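Noltbridge shop, bench robot walkaround
Pre-shift checklist, with my comments

I do this one on Wednesday morning before anybody powers up. The form has 18 lines, but a good half of them are boring if the arms were parked properly, so I've only typed up the ones where I had something to say. If you're covering for me, the short version on the clipboard is fine. Just initial it!

1. Emergency stop reachable from the operator's side
OK. Pressed it, arms dropped to hold, reset took one try. The button had drifted toward the back again, so I taped a square on the bench where it lives. Please leave it in the square.

2. Base bolts and table clamps
OK. Left rear clamp took a quarter turn. It took a quarter turn last time too, so I'm putting a new one on the order to Karagiannis.

3. Joint covers and screws
OK, both arms. No play at either elbow that I could feel with the power off.

4. Cables clear of the joints through full travel
Pass with a comment. The loops under the right arm hang lower than I like. Nothing snagged when I ran the slow sweep, but I want them clipped up before we go past half speed. (Yes, I know, I say this every month. Clips are in the Nokus drawer.)

5. Gripper jaws
OK. Teeth clean, both pairs close evenly. Ran 41 open-and-close cycles on each side, which is just how many fit into my coffee. The left one squeaks a little on opening and I can live with it.

6. Work surface
OK. It's scuffed, but nothing rocks or catches. Wipe it down anyway, because grit turns into scratches fast.

7. Items on the bench match the day's chore list
This is the line people skip, and it's the one I care about most. The arms only know what we've told them to expect, and a stray bottle is how you get a mess. Today's lot is a bag of buns, a green towel and an open cardboard box, plus the small stuff along the back, and the right arm starts out with the blue-tipped stylus. All fine to run. Keep the bottle with the black cap over at the far right where an elbow won't find it. 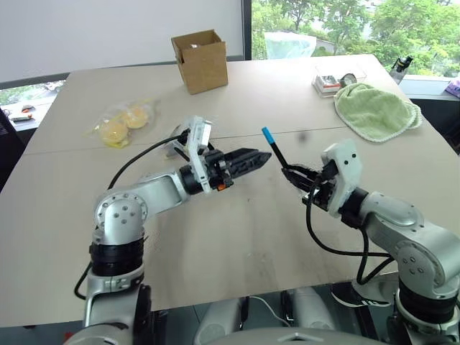
Karagiannis wrote back on the last copy of this sheet that the chore list was the whole trouble: a person clearing a kitchen table doesn't need a list, and as long as the robot does, we should quit calling it housework and call it a demo. Fold me a towel I hand you straight from the dryer, the note went on, and then we'll talk.

Well, fair enough, mostly! I'm still not ready to call it a demo. Our log at Noltbridge has 636 tries in it now, and 153 of those were towels, and I can tell you the towels are where my optimism goes to take a nap. A box with stiff flaps, sure, pretty good odds. Soft things are a different job every single time you drop them on the table. Bread is in between, because the bag slides and the buns don't like being squeezed, and I don't like eating the ones that were.

So would I have one at home? For putting things in a box, maybe, if I could be in the next room. For laundry, no, I'd spend longer watching it than folding. On the shop floor I'd say yes sooner, since parts come in the same shape every day and we already have the floor tape and the habits.

8. Feet, bags and loose sleeves out of the reach area
Comment. Shoes count. If you're standing by a base with the power on, step back behind the tape before you call "moving." I got caught on this one myself in September, so no finger wagging from me.

9. Speed limit set for people nearby
OK. Slow setting confirmed on the screen and again by eye.

10. Light
OK. Good daylight from the big window. On bright afternoons the glare on clear plastic throws the grasping off, so pull the shade and redo this line.

11. Log sheet started
OK. New page, Renirstead template. Write down the drops as well as the good ones, please, and say which arm.

Result: cleared to run at slow speed. Open items are the left rear clamp and the cable clips.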